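# Woven placemats leaving a grid pattern on a light wood table

**Davina Halliday**, posted 26th February

We bought a light wood dining table last fall and a set of woven placemats to go with it. The mats are the stiff, wipeable kind with a fine weave, sold under the name Cliltamora. I don't have the packaging anymore, but I think the label said some kind of vinyl-coated yarn.

The mats stay on the table all the time, one at each seat. Yesterday I lifted them to clean under them and two of the spots have a faint grid on the finish, the same pattern as the weave. You can only see it when the light comes in low from the window. I can't feel anything with my fingernail. The other spots look fine. The two bad ones are where my kids sit, so those get hot bowls, spilled milk and elbows.

Things I have tried so far:

- damp cloth, no change
- damp cloth with a drop of dish soap, no change
- dry microfiber cloth, rubbed for a few minutes, maybe a little better but I could be imagining it

The table has a smooth satin finish. The store told us it was a water-based lacquer but the person didn't sound sure. I would like to know if the marks will come out, and whether I have to stop using these mats. I like them and they weren't cheap. Also, one of the mats has started to lift at a corner, and if there is a way to get it flat again I'd like to hear it.

---

**prudar_77**

Mayonnaise. Leave it on overnight and wipe it off in the morning. My mother did this on every table she had.

---

**Fedir Melnychuk**

I did furniture repair at a shop called MacKinnon for a good while and saw this often. I would skip the mayonnaise. It is only oil, and it can help a white ring in an old wax or shellac finish, but on lacquer it mostly fills the mark for a day or two and then you have a greasy spot to clean up.

There are two different things that leave a weave pattern, and you need to find out which one you have.

**Pressure and heat.** A hot bowl softens the finish a little and the yarn presses into it. This leaves a print that shows in low light and can't be felt, or can barely be felt. It sounds like yours.

**Plasticizer.** Soft vinyl can give off a softener that gets into the lacquer. The finish under the mat feels tacky, or the mat sticks slightly when you lift it. If you have that, take the mats off the table today and don't put them back.

To check, press a clean, dry fingertip on the marked spot for a few seconds and lift it. Then do the same on a part of the table that never has a mat on it. If they feel the same, you are probably dealing with heat.

For a heat print I would do the following:

1. Take all the mats off and leave the table bare for a week or two. Light prints in a water-based finish often relax by themselves. Plenty of people skip this step and sand something that would have gone away.
2. If you can still see it after that, use a fine polishing compound on a soft cloth. Rub with the grain, lightly, and stop every few strokes to look. Try it first on the underside of the table edge.
3. If the polished patch comes up shinier than the rest, go over it with a 4,000 grit foam pad, with the grain again. A 2,000 pad cuts faster but it can leave its own haze on satin.
4. Wipe off the dust with a barely damp cloth and let it dry.

Don't use a hair dryer or an iron on it. Both work on some finishes and ruin others, and you don't know for certain what yours is.

As for using the mats again, I would, if the fingertip test is fine. Let the table dry completely before they go back down, put a trivet under anything out of the oven, and take the mats up between meals. Spilled milk goes through an open weave and sits under it, so lift the mat every time there is a spill - wiping the top doesn't do much.

---

**sarkach_home**

Agree with Fedir on taking them up between meals. Ours left a print the first winter and it was gone by March without any polishing. We stack them in a drawer now.

On the lifting corner, run the mat under warm (not hot) water, towel it off, lay it face down on a flat counter with a clean cutting board over it, and put something heavy on top. I used cookbooks. Leave it overnight. If the corner was creased hard it may never go completely flat, but it will be close. Don't roll the mats up for storage, they remember it.

Ours are a striped pair, white and a light brown, with stripes that go around in big curves. The weave hides crumbs well, so I shake them out over the sink before they go in the drawer.

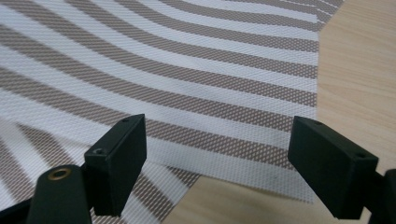
After that I give the table a quick wipe with a dry cloth, and it has stayed clear since.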